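Shelves, trays and a hand called Musta

The kettle at the workshop has finally been replaced, so I have no excuse left for putting off this update. Quite a few of you have written in about Musta (thank you, I do read everything, even when I'm slow to answer!) and most of you wanted to know whether we'd got as far as picking things up. We're getting there, slowly, with a lot of tea.

For anyone new, Musta is the robot Shobha Rajan and I have been working on in our shared workshop since last November. Shobha looks after the software, which she calls Menon after her old street, and I look after anything that can be tightened, trimmed or dropped on a toe. On Tuesday we had the whole evening to ourselves, and we spent the first part of it on the cloth. I do like a dark grey fabric on a machine. It softens the look of all that metal, but it has to sit well back from the fingers, and I've now hemmed ours three times.
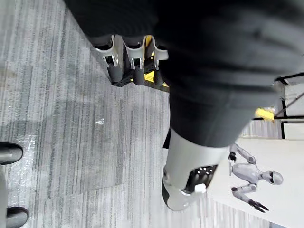
Why put cloth on a robot at all? It keeps dust and stray threads away from the joints, and it makes the whole thing a good deal friendlier to stand next to.

I bought the fabric as an end of roll from Flandex, and there's enough left over for a second set if I ruin this one. My stitching is not pretty. I learned on my mother's old machine, which only ever went forwards, and I still turn the whole piece round at the end of a seam when I could simply press the lever. The trick I've settled on is a loose hem with a bit of elastic run through it,

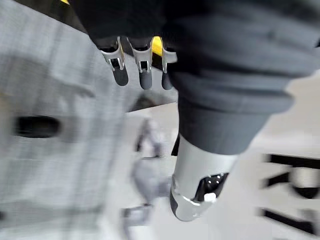

and then a couple of stitches by hand to stop the elastic creeping round. It took me an entire evening of muttering to work that out, and Shobha very kindly pretended to be busy with her laptop. If you try it yourself, buy the soft sort of elastic. The stiff kind bunches up and you'll be unpicking it by bedtime.

Then the shelves. I painted the boards yellow, mostly because Enix (the little paint shop by the station) had a tin going cheap, and I've grown terribly fond of them. The black trays show up beautifully against that colour. They're shaped like the inside of a shoe, and we set them out along the top with plenty of bare board between them, so the fingers have room to come in from the side. Shobha would like them closer together one day – I've asked her to let me enjoy this stage first.

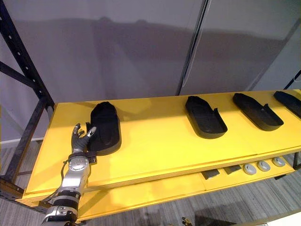 What the log says

Menon writes a line every time the arm is told to do something, and the log had reached 2463 lines by the time we locked up. Of those, 415 are from the one evening, and I'm told that plenty of them say the same thing over and over. Shobha reads them on the train. I prefer to watch the elbow and listen for anything that sounds unhappy, and between the two of us we seem to cover most of it.

The rack itself is ordinary slotted angle, the sort with holes all the way up, and I can't recommend it enough for this kind of work. If a shelf is in the wrong place you undo a few bolts and move it.
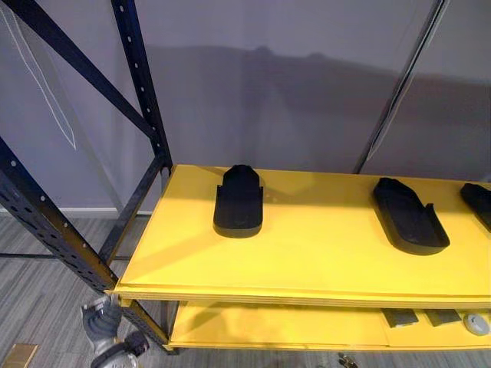

The rack and its yellow shelves, with the trays on top.

Next on my list is rounding off the front edges of the boards, and Shobha wants to try the lower shelf, where the arm has to come in under the top one. I'll write again once we've had a proper go at that. Do keep the letters coming, and if anybody has a good pattern for a fabric sleeve with a bend in the middle, please send it my way!

Ashley Horrocks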